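The woman who makes boxes in Skellbridge

Sun 24 February

The workshop is behind a bicycle shop in Skellbridge, and I walked past the door two times before I found it. It has no sign. Inside there is a heater, a radio that plays very quietly, and a long shelf with boxes on it. The owner sells them under the name Erno. She asked me to leave her own name out of this article. "The boxes have a name already," she said. "It is enough."

She began with boxes after many years in an office, where she ordered parts for a company that repaired elevators. Her first box was for tea. It was not square, and the lid did not close. She still has it, and she keeps her receipts in it.

I asked her why she likes to work with such simple forms. She thought for some time before she answered.

"When I made complicated things, people looked at them and said very nice, and then they put them in a closet. A plain box goes on the desk. They put keys in it, and stamps, and the small screws that they don't know from where they came. I wanted to make something that gets used on the first day."

We talked next about surfaces. She has strong opinions about what should be under a box. In her opinion, most people choose a box in a store, on a white table under white lamps, and then at home it looks like a different object. So she likes to look at her work against other patterns, brick and wood most of all, before she decides about a color or a finish.
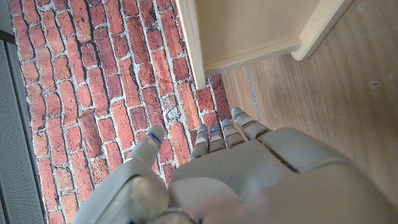

Brick pattern on one side, light brown wood grain on the other.

"Red is difficult," she told me. "Pale wood beside red becomes more yellow, at least for my eyes. Beside brown it becomes quiet. One customer sent me back a tray because it was too yellow for her kitchen. I put it on a brown cloth, took a photograph and sent it to her, and she wanted it again. It was the same tray!"

The most popular thing she makes is a small open box that she calls the Diltent. The word doesn't mean anything. She needed something to write on the order form, and her nephew was playing a word game at the table. The Diltent costs 26 dollars, and last November she sold 84 of them, most of them as presents. In a normal month she sells much less, and she was careful to tell me this also.

I asked if she ever wanted to put a lid on it.

"People ask for it. I made 2 with a lid, for trying. Then I noticed that I never opened them. With an open box I see what I have. If it is full of old paper, I am ashamed, and I clean it. A lid is too kind to me."

She uses plywood for it, and she does not cover the edges. Some customers think that this is unfinished work. She told me that she likes to see the layers, the same as she likes to see the pages when a book is closed.

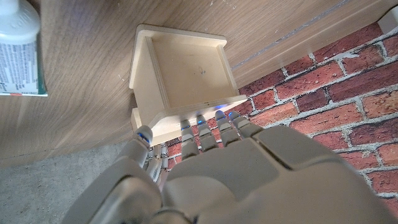
She is less strict about marks. When she measures and cuts, she writes on the wood with whatever is near her hand, and she says that she doesn't always clean everything away. In the beginning she sanded each piece until it was perfect, and one box took her a full evening. Now she asks herself if the mark will disturb the person who uses the box. Usually her answer is no.

"My teacher at the evening course would be angry with me," she said. "He had a rule about pencils. Only hard pencils, always sharp, and you must remove each line. I learned a lot from him, but I don't have his patience."

The evening course was in the old Magyar building, which is now apartments. She went there every week for two winters. She remembers the cold floor and the bad coffee, and that each student had to make the same stool. Hers is in the workshop, and I was sitting on it during our conversation. It moves a little when you lean to the left.

Before I left, I asked what she plans for this year. She wants to make a set of boxes that fit one inside the other, but the smallest one gives her trouble, as her fingers don't go well into the corners when she glues it. She would also like to reach 100 boxes in one month, one time only, to know how it feels. After that she would take a week free and visit her sister.

Orders are taken at the workshop on weekday afternoons. Please knock loudly, the bell is broken.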